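Notes on wall anchors and hanging hardware, revised in October. They apply to the flat on the Iglesias side and to any room with a similar mix of drywall, plaster and old brick.

## Find out what the wall is made of

Knock first, then drill a test hole where the bracket plate will cover it. Use a 2 mm bit at low speed and watch the dust.

- White, soft, powdery, and then the bit drops through: drywall.
- Gray-white and gritty, with slow progress and then a drop: plaster over lath.
- Red or orange: brick.
- Pale gray, hard, no drop: concrete or block.

Brown shavings mean wood. In that case no anchor is needed; drive a screw directly.

Measure the depth of the drop with a bent wire. Push the hook through, pull it back until it catches, mark the wire at the wall surface, and measure from mark to hook. Write the number on the inside of the nearest cupboard door. Covadonga Miranda has done this in every room and has not drilled the same test hole twice.

## Match the anchor to the load

Weigh the object. Bathroom scales are good enough for anything over 5 kg: stand on the scale with it, then without it, and subtract. For a shelf, weigh what will be on the shelf and add the shelf itself. Books are heavier than people guess.

| Wall | Light load | Medium load | Heavy load |
|---|---|---|---|
| Drywall | Self-drilling plastic anchor | Hollow-wall metal anchor | Screw into stud |
| Plaster and lath | Screw into lath | Toggle bolt | Screw into stud |
| Brick | Nylon plug | Nylon plug, longer screw | Sleeve anchor |
| Concrete | Nylon plug | Nylon plug | Sleeve anchor |

The rating on the packet is usually an ultimate load in a new board. Use a quarter of it. Cut that again if the object sticks out from the wall, as a deep shelf or a swing arm does, because the upper fixing then takes a pull as well as a downward load.

Ceilings are a separate case. Do not hang anything from plastic anchors in a ceiling. Find the joist.

## Finding a stud without a detector

A small strong magnet on a thread will stick to the drywall screws. Sweep it slowly from side to side at waist height, then move up a hand's width and repeat. Two or more catches in a vertical line mark a stud. Confirm with the 2 mm bit. On plaster the magnet also finds lath nails, so take more readings before trusting a line.

Stud spacing in newer partitions is regular. Once two are found, the rest can be measured off. In older walls it is not regular, particularly near doors.
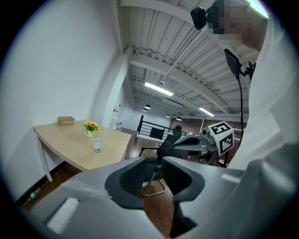

*Rounded black camera hanging indoors.*

## Small devices

Cameras, sensors and compact speakers weigh little, and the anchor is rarely the weak point. The joint is. A ball joint that carries its device off to one side will creep in warm weather. Three habits help:

1. Set the angle with the cable attached, as the cable pulls on the joint.
2. Tighten the locking ring by hand, wait an hour, and tighten again.
3. Clip the cable to the wall near the mount, leaving a short loop between clip and device.

Put the loop lower than the device if there is any chance of condensation. Water runs to the bottom of the loop and drips there.

Do not paint over the mount. Paint gets into the thread and the ring will not turn afterward.

## Drilling

Mark with a sharp pencil and a cross, never a dot. The arms of the cross stay visible after the bit has removed the center, and show at once if the hole has wandered.

For a 6 mm plug, use a 6 mm masonry bit and drill deeper than the plug by the width of a finger. Wrap a strip of tape around the bit as a depth mark. Run the bit in and out twice to clear dust, then vacuum the hole. A plug that sits on packed dust will stand proud of the wall and turn with the screw.

Start brick without hammer action. Switch it on once the bit has seated. Leave it off altogether for tile. On tile, two crossed strips of masking tape keep the bit from skating, and the pressure should be light until the glaze is through.

Drill the brick itself where possible. Mortar joints in this building are soft lime and will crumble around a plug.

Before any hole, check for pipes and cable. Cables normally run straight up, down or sideways from a switch or socket, so stay out of those strips. Older wiring does not always follow this, and a pipe and cable detector is worth borrowing. Ziad Kanaan keeps one on the Clanden landing, in the gray tin.

## Two holes at the same level

Stick a length of masking tape across the back of the object, over both keyholes. Pierce the tape at the narrow, upper end of each slot, where the screw will rest. Peel it off, put it on the wall, level it, and drill through the marks. Check the tape has not stretched; paper tape is better than vinyl here.

A level shorter than the tape is acceptable if laid on a straight batten.

## Removing and filling

Nylon plugs: drive a screw in a few turns, grip the head with pliers, and pull straight. If the plug spins, cut the collar off flush and tap the rest inward.

Toggle bolts: the wings fall into the cavity when the bolt comes out. Leave them there.

Fill deep holes in two passes. The first stops short of the surface and is left overnight. The second is left slightly high and sanded with 120 grit on a block. Prime the patch before painting, or it will show as a dull spot.

Leftover screws go back in the labeled jar, sorted by diameter first and length second. Brass ones are kept separately for the bathroom.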